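Arm stops short on far side of sink – calibration or joint limits?

Asked by Remedios Bustamante, Thu 26 September
Tags: manipulation, extrinsics, student-project, kitchen

Our student team is entering the household track of the Brevero competition in December. The task is to pick items from a counter and place them in a sink basin. Software is the Provell planner, version the course gave us, with hand-eye calibration done from a printed board.

Near the base everything works. Over the sink it does not. The planner reports success and the fingers stop short of the target in the basin, always on the same side. We have logged 185 attempts and 57 ended this way, all of them with targets past the center line of the right basin.

Things already ruled out: gripper width, payload setting, speed scaling. Dropping the speed to 80 percent changed nothing. The pose we get over the basin: 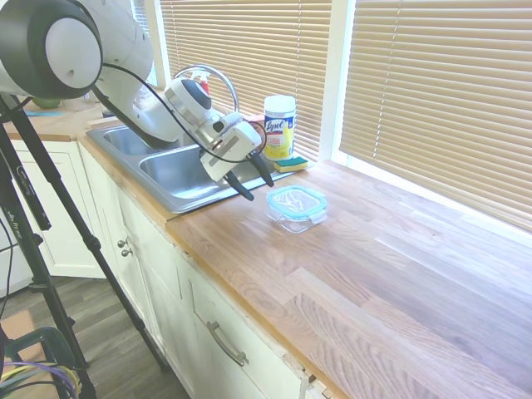

What I would like to know

1. Does a one-sided error like this point to the camera extrinsics or to the arm running out of reach?
2. Is there a way to tell the two apart without redoing the whole calibration?
3. Does the reflective basin matter if the target pose comes from depth?

2 answers

Answer 1 (accepted), by Severino Sarmiento

Test them separately. Take the camera out of the loop first.

Type in a target by hand, in base coordinates, at a point where you have had failures. Measure the point with a ruler from the base flange. If the arm gets there, reach is fine and your transform is wrong. If it stops short, log all seven joint angles at the stop and compare them with the limits file. My guess is that one of the wrist joints is sitting on its soft limit and the planner accepts the clipped pose because the goal tolerance is loose. The course default in Provell is very loose. Tighten it and you should get an honest failure in place of a false success.

The elbow deserves a look too. We had the same counter layout last year with the Florner group, and the solver preferred a low, stretched posture when a folded one existed.

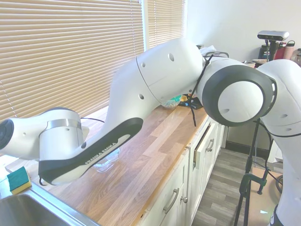
With the forearm that far out along the counter there is little left for the wrist to work with when you ask for a downward grasp. Seed the solver with a folded posture and keep that seed for every sink target. If that still leaves you short, move the base and calibrate again. Do not try to correct it with an offset in the transform, you will break the near targets.

On question 3: yes, brushed steel gives bad depth. Set the height of the basin floor as a constant and use depth only for the object.

Comment by Remedios Bustamante: Hand-typed target stopped short as well. Joint 6 on its limit every time. The folded seed fixed most of them, still testing the back corner.

Comment by Severino Sarmiento: For the back corner, allow the tool to tilt a bit. Check the rules first, I don't remember if Brevero scores on upright placement.

Answer 2, by penalver_lab

Recalibrate. We had 2,621 frames in our set at Peñalver and half were useless because the tripod got bumped. Put tape on the floor where the legs go. Also check that the cables are not pulling on anything at full reach.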